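Broller home weather station: two winters on

26/09/2018

I bought the Broller after the old rain gauge cracked in a frost, and it has been on a post at the back fence ever since. That makes two winters and one very dry summer, long enough to say what it does well and where it falls down.

The kit is an outdoor sensor head (wind, rain, temperature and humidity in one piece), a mounting pole and an indoor display. Putting it up took most of an afternoon. The instructions tell you to point the small arrow north but the arrow is moulded in grey on grey, and I had to go over it with a paint pen before I could see it from the ladder.

Temperature is the best part. I ran it beside a glass thermometer in a proper screen for the whole of November and the two rarely differed by more than half a degree. On still, sunny afternoons the Broller reads high, as most of these units do. A bit of shade on the western side would help, but then you lose the wind readings.

Rain is less good. In light drizzle the tipping bucket seems to miss the first part altogether, and in a heavy storm it comes in under my manual gauge. Spiders get in as well. I now take the funnel off at the start of each month and clean it with an old toothbrush.

Wind speed depends almost entirely on where you put it. Our fence line is sheltered, so we record gusts well below what they get up the road at Lillthorpe, where the ground is open. I don't hold that against the station.

The display is clear enough to read across the kitchen, though the colours wash out in direct sun. It holds 3,149 readings before it starts writing over the oldest. At the default interval that fills sooner than you would expect, so copy the records off regularly. I lost part of a good cold spell by forgetting.

The forecast icon is not worth much. It works off the pressure trend and shows a rain cloud every time the barometer dips. I stick with the Bureau for that and use the station for what is happening in my own yard.

I also looked at the De Graaf, which has a better rain gauge but needs a cable run to the house. If rainfall is your main interest I would lean that way. For general use the Broller is good value — just keep the funnel clean.

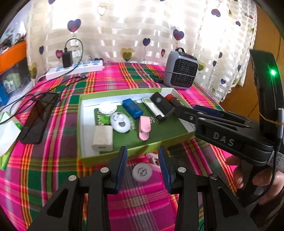
Odds and ends in the green tray, on the plaid tablecloth.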